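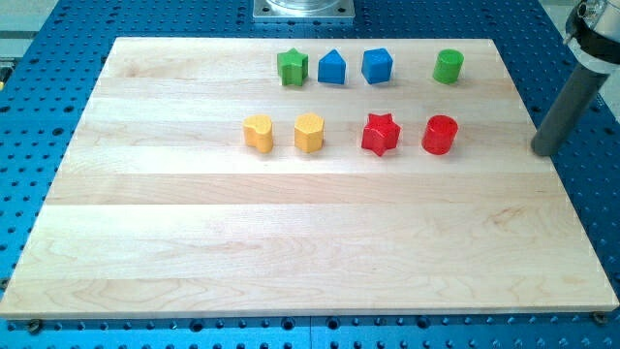
**Can I stop a wooden desktop from cupping every winter, or is this my life now?**

Posted by **Torben Fuchs**

I built a desk two years ago and it has been trying to become a canoe ever since. In summer it's flat. Come December, when the heat kicks on, the long edges lift and my pencils roll to the middle and stay there until spring. I used several long planks of a pale hardwood edge-glued together, the same idea as the board up top, with the seams running the whole width and the grain wandering a bit more in some planks than in others. The guy at the lumberyard sold it to me as maple. He also sold me a tape measure that reads short, so take that for what it's worth.

Details, in case they matter:

- The top is 76 inches long and 30 deep, a bit under an inch thick.
- Finished with Watex satin. Three coats on top. None underneath, where I figured the only critic would be the cat.
- It sits on a metal base. I ran screws straight up through the frame, seven of them, tight.
- Room humidity swings from "fine" to "crackling socks."

My brother-in-law says to put a wet towel on it and stack encyclopedias. I don't own encyclopedias. I'm also not sure a man whose deck looks like his deck should be giving advice. Is there a real fix, or do I cut it up for shelves and buy something with a veneer like a normal person?

---

**Detlef Hamann**

You finished one face and left the other one naked. That's most of your problem right there. The bare side gives up moisture and takes it back a lot faster than the coated side, so the two faces are never the same size for long. Three coats on top and zero on the bottom is like wearing a parka and no pants.

The rest of your problem is the screws. A top that deep is going to get wider and narrower across the grain every year whether you approve or not. If you pin it tight to steel it has to go somewhere, and it goes up, or it splits.

Here's what I'd do, in this order:

1. Take the top off the base. Stand it on its long edge in the room where it lives, leaning so air gets to both faces, and leave it alone for a couple of weeks. It may relax quite a bit by itself.
2. Lay a straightedge across it. If the cup is down to a sixteenth or so, stop fussing.
3. Scuff the bottom and give it the same finish you used on top. Same number of coats. Do the end grain too, generously, it drinks.
4. Drill out the holes in the frame into slots that run across the grain, and put the screws back with washers. Snug, then back off a quarter turn. Leave the middle one in a plain round hole so the whole thing stays centered.

Skip the wet towel. It does sort of work, for an afternoon, and then you have a cupped board with a stain on it.

If the cup is still bad after all that, you could run a couple of steel C-channels across the underside, again with slotted holes. I did that on a dining table, and it has behaved through every winter and one divorce.

---

**Wosari_Bench**

had the same thing, flipped mine over and called it a feature. water runs off now

Also check your heating vent. Mine was blowing right under the desk and I blamed the wood for 2 years. A plastic deflector fixed more than the sanding did.

---

**Trương**

Detlef's list is right, I'd only argue with step 1. A couple of weeks is optimistic if the house is very dry. Mine took well over a month, and I checked it every morning with coffee like it was a patient. I paid $181 for a humidifier, an Altell, and it's loud enough that I now know which of my podcasts are mumbled. But the room stays in a narrower range, and the tabletop noticed before I did.

One more thing for Torben: look at the end grain of your planks and see which way the rings curve. If they all smile the same direction, the cup adds up plank by plank. If they alternate you get more of a washboard. Neither one is a reason to cut it up. Plenty of old tables were made both ways by people who didn't have forums to argue on.

---

**Torben Fuchs**

Top is off and leaning against the wall in the office. My wife has asked how long it will be there and I said "a couple of weeks," so thanks for that, Trương.

Vent is directly under the desk. I'm not ready to talk about it.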